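The wrist fault came back in February

I wrote last fall that the right arm had stopped tripping and I was done with it. I was wrong. It started again in February, the same error as before, always late in the afternoon and always on the right side.

For anyone new, the bench runs two arms on a Ternari controller, and the job is sorting small things into and out of cups. The arms are old enough that I can't get factory support for them anymore. The fault shows up as code 102, which the manual lists as "wrist position deviation" and then says to contact your dealer. My dealer in Sornham closed.

What happens is simple. The arm goes down over a cup, the fingers start to close, and the wrist drifts a few degrees while it's supposed to be holding still. The controller sees the drift, decides it hit something, and drops out. When it drops out the brake is slow to catch and the wrist sags. The first time it did that this year my hand was on the table, reaching for a bottle. I got a pinched knuckle out of it. I should have hit the stop before reaching in and I didn't. I do now, every time, even when it's annoying.

I swapped the left and right motor drivers first. The fault stayed on the right, so I put them back. Then I ran the same pick over and over with logging on, cups set out where they usually go. It went 877 cycles before the first trip, then tripped again after 9, then after 4. After it sat overnight it ran fine all morning. That made me think heat, and I spent an evening fitting a fan that did nothing. 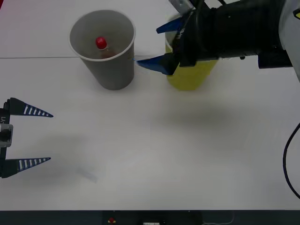
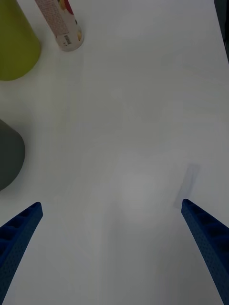 Mollel wrote in after my last post to say the fan was a waste of time and that I should be looking at the encoder cable where it bends at the wrist. The insulation goes stiff there, the message said, and the break only opens up when the joint is turned most of the way over. I had checked that cable with a meter and it read fine, but I had checked it with the wrist straight.

So I turned the wrist by hand with the power off and the meter clipped on. Near the end of its travel one of the signal lines went open. Straighten it out and it came back. I did it enough times to be sure.

I've ordered a Jundosix replacement lead, the flexible kind. Until it gets here the right arm is limited to half its wrist travel and I've turned the speed down. It hasn't tripped since, but I've said that before. The slow brake is a separate problem and I still have to open it up.

Comments (3)

gantry_pete
Do the brake first. A bad cable stops your job, a bad brake gets your hand.

millrow
Had the same code on mine, same joint. Leave more slack than you think when you route the new one and don't zip tie it tight at the bend.

oldservo
Did you log the temperature at all or just guess?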